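Garevside Tenants' Newsletter
Building news: the tea table

Most of you will have noticed by now that the tea things on the upper floor have moved. The old sideboard has gone, and in its place there is a plain white table against the panelled wall. This item sets out what has changed, what is still to be done, and how we would like people to leave the table when they have finished with it. There was a survey first, so part of it is also a reply to those who filled it in.

We had 71 replies, which is more than we got for the bicycle store. Of those, 52 mentioned the state of the old sideboard in one way or another. The complaints were much the same: rings on the top, sugar in the joints of the wood, and a saucer full of cold water and teaspoons that was moved about but seldom emptied. Several people said they had stopped using the upstairs tea point and were walking down to the ground floor kitchen, which then got crowded in the middle of the morning. A few asked for a proper machine. We looked at the price and at the servicing, and that will not be happening this year.

The sideboard was past saving in any case. The back had come away and one door would only shut if you lifted it. Aidan Ó Néill from the frame workshop took the drawers, which were sound, and is using them for mouldings. The rest went with the February clearance. If you had anything at the very back of the bottom cupboard, it is in a box in the porter's office. There is a cake tin, a packet of candles and a single oven glove, among other things, and the box will be cleared in May.

The new table has no shelf and no drawers. This was the part people disagreed about most. Some of you wanted storage close to hand, and it is a fair point, as everything now has to be fetched from the cupboard on the landing. On the other hand, a good half of the mess on the sideboard came from things being kept on it. The biscuit tins, the post that nobody had claimed, the lost keys, the plant. The idea this time is that the table is for making a drink and setting it down while you do so, and everything else lives in the landing cupboard. The post now goes to the rack by the front door.

White was not everyone's choice. Žofie Lukáč, who has the bookbinding room at the end of the corridor, had asked for something darker that would not show the marks. The view that won was that marks ought to show, so that they get wiped. We will see. There is a cloth on the hook by the landing sink and another in the cupboard below, and a damp cloth is all the top needs. Please do not use the green scouring pads on it. They took the shine off the downstairs draining board and they would do the same or worse here.

A word about spoons, as they took up more of the survey than anything else. People do not like putting a used spoon down on a table, and they do not want to walk to the sink with it every time either, so it goes in a saucer, and then the saucer fills up. Žofie suggested small blocks of wood to rest a spoon on. Two bits of offcut are enough, laid side by side with a little space between them, and the bowl of the spoon stays off the table. They cost nothing, they can be rinsed and dried, and when they get stained they can be sanded or thrown out. Aidan has a bin of suitable ends and has said that anyone can have a pair for their own room.

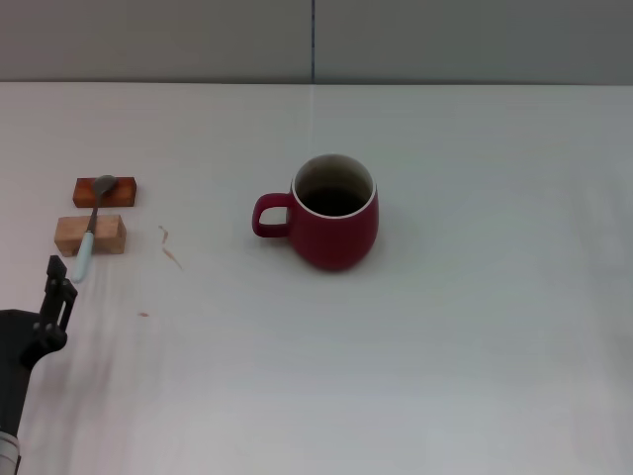
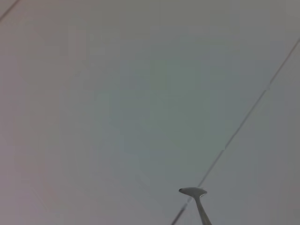 First picture: a red mug, and a spoon resting across the two blocks. Second picture: a grey surface and the thin lines across it.

The blocks do not match, and they are not meant to. Aidan's bin is whatever came off the end of a job, so you may get a dark piece and a pale one, or a thick one and a thin one. A slight difference in height does no harm. What matters more is that they are flat underneath. We tried a piece with a rounded edge and it rocked whenever the spoon was picked up. They should be left bare, with no varnish or oil. If they pick up a coffee stain, that is what they are for.

Please keep the blocks well away from the mugs and the kettle. On the first morning they were pushed up against the kettle, and somebody reaching across for the milk sent the lot on to the floor. With the spoon on one side of the table and the drinks towards the middle, there is room to pour without moving anything.

Mugs next. The plain red ones came from Rania, the café on Bielecka Street that closed last autumn. They let us have a box of them for the price of a round of cakes. They are heavier than they look and they hold a decent amount, and the white inside makes it easy to see whether one has been washed properly. The old mixed collection has been thinned out. Anything chipped on the rim has gone. Anything with a name on it has been put outside the door of the person named, apart from a mug marked "Boss", which is still in the cupboard and can be claimed without explanation.

The red mugs belong to the building, so please bring them back. It is fine to take a drink to your room. It is less fine to have a row of them on the windowsill. We are not going to put up a list or knock on doors, but if the cupboard is empty by the end of the week we will ask people to bring their own again, as they do downstairs.

Tea and coffee are as before. The coffee is still the Prukora medium ground, in the tall tin, and the tea is in the square one. A few of you asked whether we could change the coffee. We tried two others before Christmas and the tins came back nearly full, so we have stayed where we were. Decaffeinated is kept on the upper shelf with a blue lid. If you finish a tin, write it on the pad inside the cupboard door, and it will be replaced on the next order. The contribution stays at five pounds a month for those who use the tea point. It can be put through the office letterbox in an envelope with your room number on it, or added to your rent if you let the office know.

Milk is the one thing that has not been solved. The small fridge on the landing is on its last legs and freezes whatever is at the back. Until it is replaced, keep milk in the door and not on the shelf. Žofie has the details of a second-hand one and is going to look at it.

Now the wall. The panels behind the table were wiped down when the sideboard was taken out, and there was a good deal of old splashing to get off. They have come up well. The joints between panels need a bit more care than the flat parts, and water should not be left sitting in them. Use a cloth that has been wrung out, and go along the joint and then dry it. Please do not stick anything to the panels. The rota, the fire notice and the poster for the spring open day are all on the cork board at the top of the stairs, and there is plenty of space on it. Tape leaves a mark on the panels that takes longer to remove than it took to put the notice up, and drawing pins are worse.

The panels are thin and will not hold a screw either. We have had two requests for a shelf above the table and one for hooks for the mugs. A shelf could be done with a frame standing on the floor behind the table, and Aidan has drawn one, but it would bring the table forward into the corridor by more than the fire officer would be happy with. We have put it to one side for the time being. If anybody has a better idea, leave a note at the office.

As for clearing up, there is no rota for the table itself and we would like to manage without one. Take your mug away or wash it. Put the spoon in the sink at the end of the day if you are the last one using it. Give the top a wipe if you have spilt anything. The cleaner does the floor and empties the bin, but does not do the table and should not be asked to.

We will leave everything as it is until the tenants' meeting in May, and talk about it again then with the fridge. If you have a strong view on the table, the mugs or the blocks and cannot come to the meeting, a note to the office is fine. Spare blocks are in a shoebox on Aidan's bench, on the left as you go in. Help yourself when the door is open, but please knock first if the saw is running.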